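The heirs who wanted the ballot paper and got the boardroom

Family firms have long supplied money to politics. They have been slower to supply candidates, and the reasons usually begin at home.

In the spring the third-generation owner of Cledaso, a haulage and cold storage group, let it be known that he had once come close to standing for Parliament. He had a seat in mind, a local association that was ready to back him and a year's worth of savings put aside for the campaign. His mother, who then chaired the company, told him he could do it if he sold his shares first. He kept the shares.

It is a common enough story among people who inherit businesses. For this article I spoke to the owners and former owners of four family companies, all of whom had at one time wanted to be elected to something. Only one of them was. They talked on the understanding that they would not be named, though three were happy for the company to be.

The objection from parents is nearly always put in terms of the business. Customers vote for all sorts of parties, and a firm that sells to everybody would sooner not have its name on a leaflet. At Skirnero, which makes kitchen fittings, the founder kept a rule that no member of the family could put up a poster in a window that faced the road. His daughter joined a party at university and did not tell him for 21 years.

"He thought politicians were people you had to lunch," she said. "He didn't think they were people you became."

She was asked twice to stand for the county council. The first time she said no without mentioning it at home. The second time she mentioned it, over Sunday dinner, and her father left the table and rang the company solicitor. There was nothing for the solicitor to do. She turned the offer down the following Tuesday and has been a party donor ever since, giving small amounts that stay under the level at which her name would be published.

Several of those I spoke to said that giving money had been the compromise. It was quiet and it kept them near the thing they were interested in. It also brought invitations. One former owner described a decade of dinners at which he sat beside ministers and was asked about apprenticeships. He knew a good deal about apprenticeships by the end. He did not think any of it had found its way into a policy.

The exception is the former managing director of Tennant, a builders' merchant with branches across two counties. He stood in a council by-election against his father's wishes and won it by 322 votes, on a poll of 3,559. His father did not come to the count. They spoke about it once, he said, when the council put up the charge for trade waste and the old man wanted to know which way he had voted.

He served a single term. The evenings were long and the papers came late, and he found he was leaving the room for every planning item because the applicant had an account with the firm. By the third year he was sitting out more business than he was sitting in on. He does not regret it, but he says his father's case was stronger than he allowed at the time. It was simply made badly, with a good deal of shouting.

Corker, a seed and animal feed company, took a different line. When the younger of 2 brothers said he wanted to try for a seat, the family met and agreed a written arrangement. He would stop drawing a salary on the day he was selected, give up his vote at board meetings, and have his job back if he lost. He was never selected. He went to three selection meetings and came second at all of them, then returned to running the mill.

The document is still in the company safe. His niece, who is in her twenties and works in the sales office, has asked to see it.

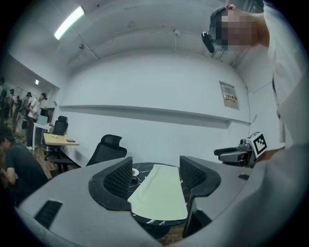
What the rules say

A company director can stand for election in most cases without giving up the post. Councillors must register their business interests and keep out of decisions that touch on them. Members of Parliament must declare paid work and significant shareholdings. Anyone thinking of standing should speak to the election office at their local council, and to their own board, before nominations open.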